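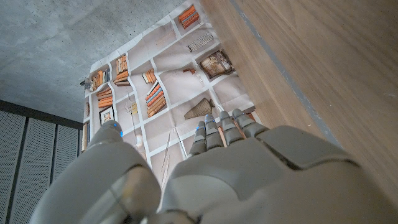
1. 보고 개요

사업명: 트렐테루라(Trelterura) 탁상 활동실 조성 및 소품 정비
수행 기관: 스키리아(Skiria)
지원 기관: 노렌트(Norent) 생활환경 지원기금
작성자: Nazar Lytvynenko
작성일: 2026년 6월 4일

이 보고서는 활동실 한 칸을 꾸미고 탁상용 소품을 정비하는 사업의 중간 진행 상황을 정리한 것이다. 보고 범위는 착수 시점부터 작성일 현재까지이며, 집행액과 남은 일정을 함께 적었다. 지난 보고에서 요청받은 배경 천의 설치 상태, 작업대 구역 표시, 소품 목록의 보완 내용을 각각 별도 항목으로 다룬다.

활동실은 큰 가구를 많이 들이지 않는다는 원칙으로 시작했다. 당초 계획에는 실제 책장을 벽에 세우는 안이 있었으나, 책장의 무게와 고정 공사 비용 때문에 책장 무늬를 인쇄한 배경으로 변경하였다. 변경 승인은 착수 전에 받았고 예산 항목도 그에 맞춰 조정하였다.

2. 배경 설치

배경은 필리펜코(Pylypenko) 인쇄소에서 제작하였다. 주문 폭은 300센티미터이다. 처음 받은 시안은 선반 칸이 지나치게 좁아서 멀리서 보면 줄무늬처럼 보였다. 두 번째 시안에서 칸 크기를 키우고 바탕색을 밝은 쪽으로 옮겼으며, 이 시안으로 인쇄를 진행하였다.

그림의 구성은 책만으로 채우지 않았다. 눕혀 쌓은 책 사이에 액자를 넣어 달라고 요청했고, 세피아 색조의 그림이 든 어두운 테두리 액자가 한 칸에 들어갔다. 흑백 세로줄 무늬가 있는 칸에 대해서는 내부 의견이 갈렸다. 무늬가 강해서 시선이 몰린다는 의견과, 위치를 말로 설명할 때 기준점이 되어 편하다는 의견이 있었다. 재인쇄 비용을 고려해 그대로 두기로 했다.

남은 문제는 주름이다. 표면에 잔주름이 있어 인쇄된 선반의 선이 군데군데 휘어 보인다. 운반할 때 접었던 자국으로 추정하며, 낮은 온도로 다림질하는 방법과 아래쪽에 추를 다는 방법을 검토하고 있다. 인쇄소에는 다림질이 가능한 온도를 문의해 두었다. 답변을 받기 전까지는 손대지 않는다.

벽과 바닥 마감은 이번 사업 범위에 들어 있지 않다. 노출된 콘크리트 면에 페인트를 칠하자는 제안이 있었으나, 지원금 사용 지침상 건물 마감은 대상이 되지 않으므로 보류하였다. 필요하다고 판단되면 자체 예산으로 따로 진행하고 이 사업의 정산에는 포함하지 않는다.

3. 작업대와 구역 표시

작업대는 나뭇결이 보이는 직사각형 탁자로 정하였다. 후보는 흰색 상판과 나무색 상판 두 가지였다. 흰색 상판은 닦기 쉬웠지만 흰색 소품을 올려놓았을 때 윤곽이 잘 구분되지 않았다. 소품 목록에 흰색 물건이 여러 점 들어 있어서 나무색으로 결정하였다. 결정 후 상판에 덮개나 보를 씌우지 않기로 했다.

높이는 의자 없이 쓰는 경우와 의자를 놓고 쓰는 경우를 모두 시험한 뒤 고정하였다. 다리 네 곳의 수평을 다시 맞췄고, 한쪽 다리 밑에 받침을 하나 넣었다. 그 뒤로 흔들림에 대한 지적은 접수되지 않았다.

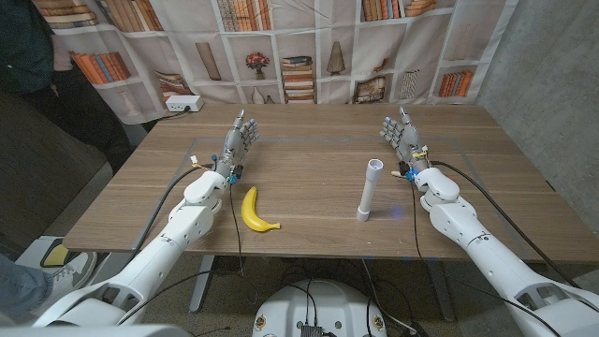

소품 배치 방식은 이번 기간에 가장 많이 수정한 부분이다. 처음에는 활동마다 필요한 물건을 모두 꺼내 놓았는데, 탁자가 금세 복잡해져서 설명을 시작하기 전에 치우는 일이 먼저 생겼다. 지금은 한 번에 적은 수만 올린다. 가장 기본이 되는 배치는 노란 플라스틱 바나나와 둥근 받침이 달린 흰 원통 두 점으로, 바나나는 옆으로 눕히고 원통은 세워 둔다. 눕는 물건과 서는 물건이 하나씩 있으면 방향과 위치를 함께 다룰 수 있고, 색도 분명하게 구분된다. 뒤에 걸린 책장 무늬 배경에는 주황, 빨강, 갈색, 파랑 계열의 책이 섞여 있으므로 탁자 위까지 색이 많아지지 않도록 기본 배치의 색을 줄였다. 이 배치는 배치표 첫 장에 넣었다.

구역 표시는 상판에 테이프를 직접 붙이는 방식이다. 매트를 까는 안도 시험하였으나 매트 가장자리에 물건이 걸려 기울어지는 일이 반복되었다. 테이프는 두께가 얇아 그런 일이 적다. 직사각형 선 안쪽을 물건을 놓는 자리로 쓰고, 선 바깥은 대기 중인 소품과 기록지를 두는 자리로 쓴다.

테이프 색은 회색 계열로 정했다. 노란색이나 빨간색 테이프가 눈에 더 잘 띄지만 소품 색과 겹친다. 다만 조명에 따라 선이 옅게 보인다는 의견이 있어서, 교체 시기에 한 단계 진한 색을 시험해 볼 예정이다. 접착제가 상판에 남는지도 그때 함께 확인한다. 모서리 부분은 손이 자주 닿아 들뜨기 쉬우므로 주간 점검표에 항목을 추가하였다.

4. 소품 정비

소품 목록에는 현재 76점이 등록되어 있다. 등록 기준은 탁자 위에 올릴 수 있는 크기, 날카로운 모서리가 없을 것, 닦아서 다시 쓸 수 있을 것이다. 기증받은 물건도 같은 기준으로 검토하였고, 기준에 맞지 않는 것은 돌려보냈다.

분류는 음식 모형, 그릇과 용기, 소리 나는 물건, 기타로 나누었다. 처음에는 색깔별로도 나누려 했으나 한 물건에 여러 색이 들어간 경우가 있어 포기하고, 색은 목록의 비고란에 적기로 하였다. 형태는 눕는 것, 서는 것, 구르는 것으로 구분해 별도 칸에 표시한다. 배치표를 만들 때는 이 형태 칸을 가장 많이 참고한다.

음식 모형 중에서는 바나나의 활용도가 높다. 길이가 적당하고 굽은 모양 때문에 어느 쪽을 향해 있는지 말하기 쉽다. 과일 모형을 더 사자는 요청이 있었지만 둥근 과일은 탁자에서 굴러떨어지는 문제가 있어서, 바닥이 평평한 제품을 찾을 때까지 구입을 미룬다.

용기류는 뚜껑 없이 위가 열린 것을 우선으로 하였다. 흰색 용기는 얼룩이 바로 눈에 띄어 세척 시점을 판단하기 쉽다. 반면 같은 색끼리 섞이면 찾는 데 시간이 걸린다는 불편이 있어, 보관함 안에 칸막이를 넣고 칸마다 이름표를 붙였다.

소리 나는 물건은 이번에 새로 추가한 분류이다. 지난 협의에서 모양과 색만 다루는 소품이 너무 많다는 지적을 받았고, 이에 따라 장난감 악기를 들였다. 줄무늬 머리에 나무색 손잡이가 달린 마라카스가 여기에 속한다. 무게가 한쪽으로 쏠려 있어 세워 둘 수 없으므로 배치표에는 항상 눕히는 것으로 적는다. 여러 색이 한 물건에 들어 있어 색 이름을 연습할 때도 쓴다. 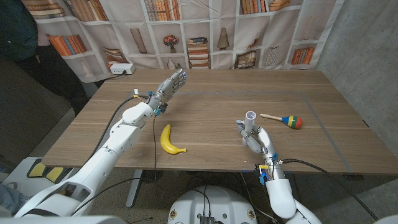

사진 3. 바나나와 마라카스가 놓인 작업대. 뒤쪽과 오른쪽으로 구역 표시 테이프가 이어진다.

5. 정리와 보관

정리 절차는 한 장짜리 안내문으로 만들어 보관함 뚜껑 안쪽에 붙였다. 문장을 짧게 쓰고 물건 이름은 목록과 똑같이 적었다. 초안에서는 같은 물건을 두 가지 이름으로 부른 곳이 있어 혼동이 있었고, 수정본에서 통일하였다.

사용한 소품은 젖은 천으로 닦고 마른 천으로 한 번 더 닦은 뒤 보관한다. 마라카스와 같이 나무 부분이 있는 물건은 물에 담그지 않는다. 손상된 물건은 따로 마련한 상자에 넣고 목록의 비고란에 날짜를 적는다. 상자는 월말에 비우며, 고칠 수 있는 것은 고치고 나머지는 폐기 목록으로 옮긴다.

상판은 하루 사용이 끝나면 결 방향으로 닦는다. 테이프 위를 세게 문지르면 가장자리가 일어나므로 선 근처는 눌러 닦도록 안내하였다.

보관 선반은 아직 임시로 쓰고 있다. 주문한 선반의 깊이가 보관함보다 얕아 반품하였고, 대체품을 알아보는 중이다. 반품 운송비는 공급처가 부담하였다.

6. 예산 집행

작성일 현재 총 집행액은 1526유로이다. 이 가운데 배경의 제작과 설치에 802유로를 사용하였고, 나머지는 작업대, 테이프, 소품, 보관함에 사용하였다. 배경 항목은 시안을 한 번 더 제작하면서 계획보다 늘었고, 늘어난 금액은 책장 고정 공사 항목에서 줄어든 금액 안에서 충당하였다. 총액의 증액은 요청하지 않는다.

영수증과 거래 명세는 항목별로 묶어 따로 제출한다. 반품한 선반은 환불이 완료되어 집행액에 포함하지 않았다. 기증받은 소품은 금액을 산정하지 않고 목록에 기증으로만 표시하였다.

7. 미해결 사항과 다음 일정

배경의 주름은 인쇄소 답변을 받는 대로 처리한다. 다림질이 어렵다고 하면 하단에 추를 다는 쪽으로 진행하며, 이 경우 추가되는 비용은 소모품 항목에서 집행할 수 있는 수준으로 보고 있다.

보관 선반은 보관함 치수를 공급처에 먼저 보낸 다음 주문한다. 지난번에는 제품 안내에 적힌 바깥 치수만 보고 주문한 것이 잘못이었다. 안쪽 깊이를 서면으로 확인받기로 하였다.

배치표는 현재 기본 배치와 응용 배치까지 작성되어 있다. 소리 나는 물건을 포함한 배치는 초안 단계이고, 소품의 순서를 어떻게 적을지 합의가 필요하다. 그림으로 그리자는 의견과 글로 적자는 의견이 있어, 같은 배치를 두 방식으로 만들어 비교해 볼 계획이다.

최종 보고서는 12월에 제출한다. 그 전에 소품 목록을 한 번 더 대조하고, 테이프 교체 시험의 결과를 별첨으로 붙인다. 지원 기관의 현장 방문을 희망하는 경우 작업대와 보관함을 함께 볼 수 있는 시간으로 일정을 잡을 수 있으니, 작성자에게 미리 알려 주기를 요청드린다.

별첨 목록
가. 소품 목록 (분류별)
나. 배치표 (기본, 응용)
다. 정리 안내문 수정본
라. 지출 내역과 영수증 묶음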